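Nunum Trail Guide Gets a Fifth Edition

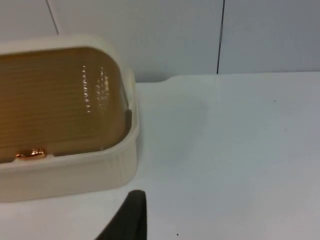
New routes, same friendly voice

Hikers who have carried the little Nunum guide up and down the Stomlow hills for years will be happy to hear that a fifth edition is out at last – and it has grown to 300 pages! Editor Aaliyah Wong has added 13 new walks, among them the long ridge over Hinerach, and has patiently rewritten the chapter on winter camping. Copies are $15 at the Pumphrey bookstore, and she'll be giving a slide talk there in December.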